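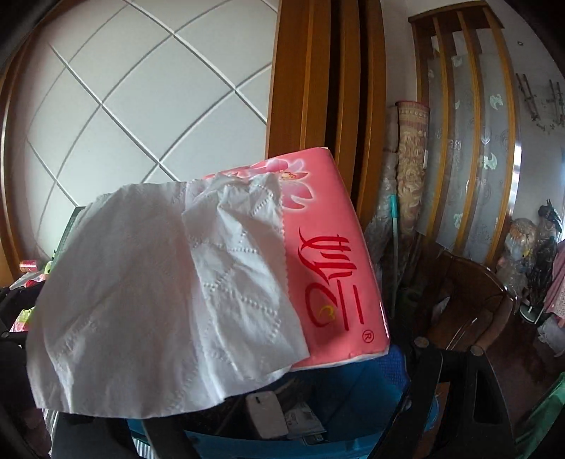 Skoton says the first batch of Siltix pads all wore the same way and asks whether mine let go too. They did, and I still love this gripper!

Some background. The Siltix is a hand-held gripper for recording pick-and-place work, and I've used mine for 2,000 grasps, mostly on household stuff — tissue packs, plush toys, little boxes. The linkage is smooth, the grip is easy on the wrist, and soft packs come up square nearly every time.

Then at grasp 900 the left pad began creeping on its backing. I didn't notice until a pack of tissues rotated in mid-lift and dropped. The glue had gone along one side, so the pad slid under load and sprang back when I let go. Very sneaky fault, and it spoiled almost a whole evening of recordings before I caught it.

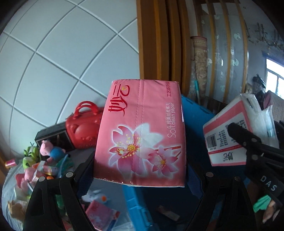 Can you fix it at home? Peel the pad, clean off the old glue and fit the replacement from Prutley, which clips on and needs no adhesive.

The swap took me 2 minutes a side and I've had no creep in the 3 months I've been running them. I'd like a wear mark on the pads and a warning in the manual, which has neither. Push each pad sideways with your thumb before you start — if it moves, stop there. Great tool otherwise, and I'd buy it again.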